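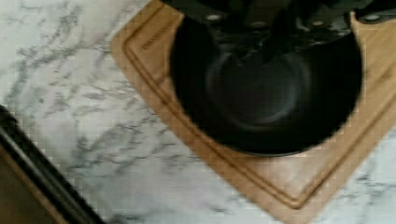 Catalog No. 7, page 2

## The Brondari Dark Pan

A pan is a flat place to put heat, with a wall around it so your dinner stays indoors. People have known this for a very long time and have been trying to improve on it ever since, mostly by adding glass lids with little steam holes that whistle. The Brondari does not whistle. It is round, it is dark, and it weighs more than you expect the first time and exactly what you expect every time after that.

We have carried it since Prostley stopped making theirs. We liked the Prostley. Customers still write to ask if we have one in the back, and we still don't, and the person who bought the last one knows who she is.

### What it's good at

Eggs, once you and the pan have come to an understanding. Potatoes from the first day. Onions cooked so slowly that somebody comes in and asks if you forgot them. Cornbread, if you preheat the pan in the oven with the fat already in it and pour the batter in while everything is still spitting.

Pork chops do well, and so does any fish with its skin on. Leave it alone for longer than you want to and it will let go when it's ready. If you have to pry, you're early.

### What it's bad at

Tomato sauce, wine, lemon juice by the cupful, and anything else sour that wants to sit for an hour. It won't poison you. It will taste like a handrail, and you'll have to season the pan again afterward. We sell the Hamel saucepan for this sort of thing and would be glad to sell you one.

It's also bad at being left in the sink. We had one come back last December with a note saying it had "developed a color." It had.

### Seasoning

It ships with one thin coat of oil baked on at the factory, enough to survive the trip. You'll want to add your own.

1. Wash it in hot water with a little soap. Yes, soap. Your grandmother's soap had lye in it and yours doesn't.
2. Dry it on a low burner.
3. Rub a teaspoon of plain vegetable oil over all of it, outside and handle included.
4. Wipe the oil off as if you'd put it there by mistake. What remains is plenty.
5. Bake it upside down in a hot oven for an hour, then let it cool in there.

Do this two or three times. If the surface comes out sticky, you were generous at step 4. Put it back in for another hour and be stingier next time.

Flaxseed oil has its followers. It gives a beautiful finish that comes off in flakes at breakfast, and we've stopped arguing about it.

### Day to day

Wipe it out while it's warm. Scrub with salt if something has stuck, or with the Gunetti brush, which has stiff bristles and a handle long enough to keep your knuckles out of it. Dry the pan completely before you put it away. If you stack your pans, put a paper towel between them.

Metal spatulas are fine. Dishwashers are not, and "just the rinse cycle" is a dishwasher.

### Details

| | |
|---|---|
| Shape | Round, flat base, curved sides |
| Stovetops | Gas, electric coil, induction, campfire |
| Oven | Yes, handle and all |
| Microwave | Please, no |
| Lid | Sold separately; a dinner plate also works |
| Sold so far | 3,899 |
| Returned for rust | 7 |
| Returned for being heavy | 2 |

The first production run was 1,000 pans and had a slightly shorter handle. If yours is one of those, the lid still fits, but the leather sleeve will stick out past the end like a borrowed glove. Write to us and we'll cut one down for you.

### Questions we get

**Is it nonstick?** Eventually. It depends on how much bacon is in your future.

**There are dark specks on my eggs.** That's old seasoning or old dinner. Scrub, dry, oil, carry on.

**Can I use it on a glass cooktop?** Yes, but lift it to move it. Dragging it leaves marks that you will then blame on someone else in the house.

**Does the guarantee cover rust?** No. It covers cracks, warping and a handle that works loose. Rust is between you and your towel.

**Can I get it engraved?** Kastriot Dumitrescu does our engraving, on the underside only. He'll do initials or a short name. He has declined several mottoes and we've backed him each time.

### Ordering

Pans go out boxed in shredded paper, which you'll be finding for a while. We don't gift wrap. The shape gives it away and the weight settles the matter.

Prices and stock checked 1/3/21. The lid is on back order; the sleeve and the Gunetti brush are on the shelf and ship with the pan.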